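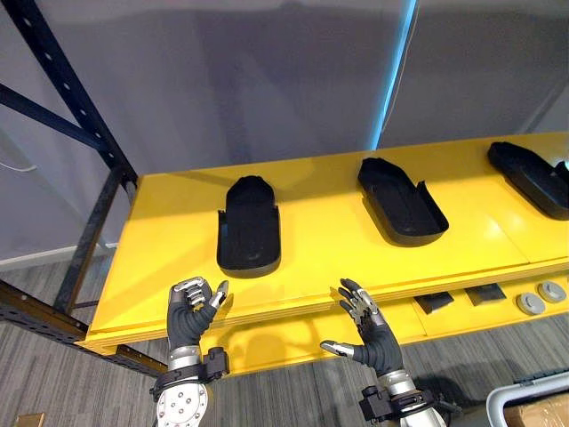 We had been meaning to get to the Olladow open day for years, and this summer the dates finally lined up with a free weekend and a car that was running. For anyone who doesn't know it, Olladow is a small recording studio and tape archive in a former creamery, a little way outside Gruvell, and once a year they unlock nearly every door and let people wander through. Admission was 5 dollars, which also got you a cup of coffee and a paper map that I managed to lose before the first staircase.

We started in the big live room, where the butter used to be churned. It still has the sloping tile floor with the drains in it, and the engineer leading our group said the pianos have to be chocked so they don't creep downhill during a take. She clapped once to let us hear the decay, and then of course everybody in the group had to clap too, and it took a while to get us moving again! The piano in there is a seven-foot grand with a slightly nasal middle octave. If you have ever heard the Bruvell string sessions, the ones with the endless rolling arpeggios and the violins piled up on top, you know that piano already. I've always found those records a bit sugary, but standing next to the thing I got rather sentimental about them.

The control room was tight, so they took us in a few at a time. They played back a rough mix of a Yoo track with the strings muted, then the strings alone, then both together. I liked it best without the strings -- my wife disagreed, and we argued about it pleasantly most of the way home.

Upstairs is the archive, and this is where I could have stayed until closing. There are 3947 reels on the shelves, of which 359 have been transferred so far. The old ones get baked at low heat before anyone dares to play them, and there was a tape going on one of the machines, a dance band from a hotel ballroom, with someone coughing all the way through the clarinet solo. I asked whether they would clean the cough out and was told very firmly that they would not.

Lunch was sandwiches in the yard, and after that came a short concert back in the live room, a piano trio playing for over 115 people on folding chairs. They did two slow pieces and one very fast one. The bass player was wonderful. From where we sat, behind a pillar, the piano was mostly a rumor, but the brushes on the snare came through beautifully, every little scrape of them.

A few practical things if you're thinking of going. Parking is in the field across the road and it gets muddy, so wear shoes you don't love. The archive stairs are steep and there is no elevator. The shop takes cash only, and the secondhand LPs are picked over by noon -- I came away with a scratched Bruvell live album and a tote bag. They're holding a smaller evening session in August, listening only, no tour, and we have already put our names down for it.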